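Horgan Opens Its Steamed Bun Counter This January, and I Can't Stop Talking About It
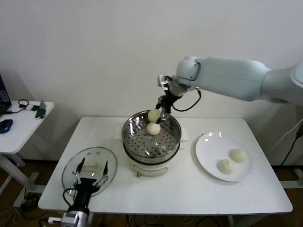 Steamed buns on the perforated steel tray, with two more on the white plate alongside.

Hi, I'm Fiachra Corrigan, and I run the kitchen side of Horgan, the little lunch place you may know for soup and toasted sandwiches. I asked if I could write this release myself, so if it sounds less like a news item and more like somebody leaning over a counter at you, well, that's how we do things!

Starting in January, we're serving fresh steamed buns every day we're open, from 11 in the morning until they're gone. They come plain or filled, two to an order, on a plain round plate with a small dish of sauce on the side. That's the whole menu for now. I wanted a longer one (I had a whole notebook page of fillings, some of them pretty strange) but Ruairí Gallagher, my business partner, talked me down to a plain bun, a pork and scallion bun, and a mushroom bun. He was probably right about the curried egg.

I got hooked on these things years ago when I rented a room above a bun shop and woke up every morning to the smell of warm dough. I never lost the taste for them. When we started talking about adding something new for winter, I brought in my own electric steamer from home and made a batch for the staff. They were gone before I'd put the lid back on.

We tested 566 buns before settling on the recipe. I know the number exactly — Ľubomír Doležal, our baker, wrote every batch on the back of the pantry door. Some of those early ones were awful. We had wrinkled ones, yellow ones, and one sad tray that sank flat the minute the lid came off. Ľubomír finally cut back the baking powder and gave the dough a longer second rise, and now they come out smooth and pale and a little springy when you press them. He'd like me to mention that he said this in the first week.

"A steamed bun is a very simple thing, so you can see every mistake," Ľubomír told me when I asked him for a quote. "I would like people to try the plain one first. Then they can have whatever they like."

I'd second that. The plain one is my favorite, pulled apart while it's still too hot to hold, with a bit of butter (don't write in, I know). The mushroom is the one our regulars kept asking about during the tastings, and it has a good amount of black pepper in it. If you don't like pepper, get the pork.

We steam in small batches, so there may be a wait at lunchtime. A batch takes 20 minutes from cold dough to plate, and I won't be rushing it, even if you tap on the glass. You can phone ahead for a bag to take home. They keep overnight in the fridge, and a few minutes in any steamer brings them right back. Please don't microwave them dry! Put a damp paper towel over the top if you have to.

The dough is made with flour from Herura, the mill we already use for our sandwich bread, and the dipping sauce comes from Traian Manole, who has been making our hot pepper relish since we opened. His bun sauce has soy, vinegar and a lot of garlic. We'll have jars of it by the register once the labels are printed.

We're doing a tasting for anyone who wants to come by before the lunch rush on opening day, starting at 10:30 a.m. The plain buns will be free while the first batches last, and Ľubomír will be out front showing how he shapes and pleats the filled ones. Kids are welcome to have a go with the spare dough. Wear something you don't mind getting flour on.

Reporters and food writers who'd like to visit the kitchen, or just want lunch, can ask for Conall Moynihan at the front counter. He handles the calendar and is much better at returning calls than I am. Come hungry, please.

Related items
Horgan Brings Back Barley Soup for the Winter
Herura Adds a Fine White Flour for Home Bakers
Traian Manole on Peppers, Vinegar and Patience
Holiday Hours and Sandwich Platter Orders at Horgan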